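Notebook, February, started 7:40 a.m.
Glue and finish tests, maple tops

Coffee first, then the damp readings, because I forgot to take them last night before I locked up (again). The shop was colder than I like for finishing, so I put the heater on low and spent the first hour sharpening instead. The wide chisel still has that little nick near the left corner and I'm pretending I don't see it until the weekend.

OK, the real business. We've been arguing for weeks over whether the hardwax oil from Wulard is worth the trouble compared to the plain water-based poly we've always put on work tops. I like the oil. I like how it smells and I like wiping it on, and I know that isn't a reason. So I cut 16 offcuts from the same maple board, all planed on the same day, and split them into two piles. Half got oil, two coats, buffed between. The other half got three coats of poly, sanded back lightly with 40... no, NOT 40, good grief, that was the belt for the glue squeeze-out. I'd grabbed the wrong disc and caught it after one pass on piece 3. Piece 3 is now the coffee coaster and pile two is short by one. The rest got the proper fine stuff.

Edges are the part I really wanted to look at. Poly on the end grain still looks thirsty after the third coat, kind of dull and patchy, and oil looks richer but it's uneven too, darker where the plane tore a bit. I tried sanding the end grain one step finer than the faces (Valentyna's trick) and the oiled ones evened out beautifully! Didn't do a thing for the poly, as far as I can tell.

Then the spill tests. Ten minutes each of black coffee, mustard, and the blue marker ink from the office drawer. Coffee wiped off everything. Mustard left a yellow ghost on two of the oiled pieces, and a second wipe with a damp rag and a drop of dish soap took one of them off and not the other. Marker beat the oil badly. On the poly it mostly came up with alcohol, though I rubbed a bit too long on piece 11 and there's a cloudy spot there now. So the poly isn't bulletproof either – I'd just rather have a cloudy spot than a blue line.

What I can't test in a morning is repair, and that's the whole argument for oil as far as I'm concerned. When the Burby counter came back with rings all over it, I scuffed the bad corner, wiped on fresh oil, and the owner couldn't find the patch. Try that with poly! You end up doing the entire top, and then you notice the apron doesn't match and you do that too, and there goes your afternoon.

Side note on glue, so I don't lose it: the Ciltwood bottle has gone stringy. It must have frozen at some point over the holidays. I glued up two scraps with it anyway and the joint popped open with one knock on the vise, clean off the wood with no fibers pulled. Bottle's in the trash. New one has to live in the office from now on, on the shelf over the printer, PLEASE.

Wet the raised grain on the leftover blank after lunch and knocked it back with 1000 grit, which was silly overkill, it just burnishes the surface and then nothing wants to soak in. Noting it so I don't do it again next winter. I also need to ask Rostyslav for the name of the pad he used on the Tkachenko shelves, the gray one that didn't shed.

Last thing for today is color. Fresh maple and finished maple are so close when you've been staring at them all day, and I still have to decide whether to tint the oil a hair white.

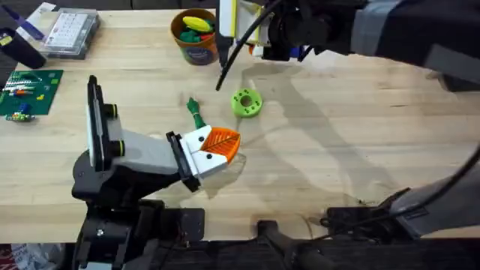 Pale wood, visible grain:

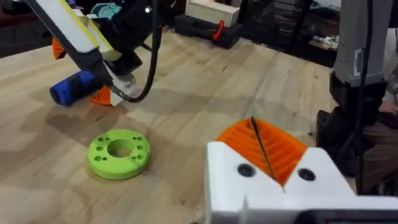 I'm leaning toward no tint, with one untinted sample going on the south windowsill to see how yellow it gets by summer.

Parvathi read this over at closing and wrote underneath: put one of each on the windowsill, please, the poly too, and cover half of every piece with tape or we'll have nothing to compare it to. Also I still vote poly for anything a customer will set a pen down on. Oil for the rest, fine, you win that part.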